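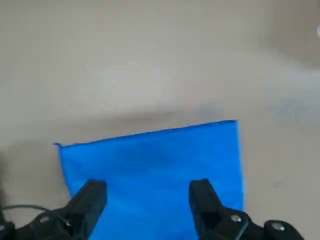 Wafula Barasa asked at the tea table whether the arm will also pay into the coffee box, and three people laughed, and then he said in a more serious tone that he does not hate the machine, he only wants to hear from the office which hands they will need in October.

I could not answer him. I am the one who has the training paper with the stamp, so everybody thinks I know the plan. I know how to press start and how to write the faults in the book. The plan is upstairs.

I want to write down the day while I still remember it well. We call the new station Gruvus, from the name on the delivery papers, and by now people speak of it like a colleague. Gruvus is late, Gruvus is sulking. It stands where Gerel line had the second folding table. Blue cloths come to it one at a time, and it should take the cloth, fold it and put it on the pile. For me this is a movement I do not think about. I have folded these cloths for 14 years and my fingers do it when I am talking, even when I am almost asleep. For the arm it is a big question every time. Where does the cloth end? Is the corner flat or does it stand up a little? In the morning I stayed beside it and looked at corners until my eyes hurt. I never looked at a corner so long in my life.

The target for one shift is 900 folded pieces. With four women at the two tables we made 1000 on a good day, and we had time to complain about our husbands. Today the arm did far less than the target, and I wrote the number in the book without any comment, as they taught me. Abilio Bustamante came down at two o'clock, read the book and nodded. He is always polite. He asked me what I would change. I was not ready for this question. In all my years at the table the office never asked me what I would change!

I told him that the cloths from Pacheco are cut better than the cloths from Cliltell, and that a person corrects this with the thumb and does not notice. He wrote it in his notebook. He asked me to show him the thumb. I showed him, slowly, three times, and I felt proud and also a little like a thief, but I am not sure who I was stealing from. Maybe from the others at the table. Maybe from myself.

My back does not hurt tonight. I must be fair and write this also. On the old work I came home and lay down on the kitchen floor for 10 minutes before I could cook. Now I sit on a high stool for half of the shift, and it is my head that is tired. I do not talk with the others so much, because I have to watch, and when I lift my eyes they are already in the middle of a story. At the break they moved to make a place for me, but they stopped to speak about money when I sat down. It was a small stop. I noticed it.

Tomorrow I am on the early shift again. I will ask Abilio directly about October, and I will ask it in front of Wafula, so that he hears the answer with his own ears and not from me. I have to prepare the sentence in English tonight — when I am nervous I lose the small words.

Also I must bring back the blue pen, and buy onions.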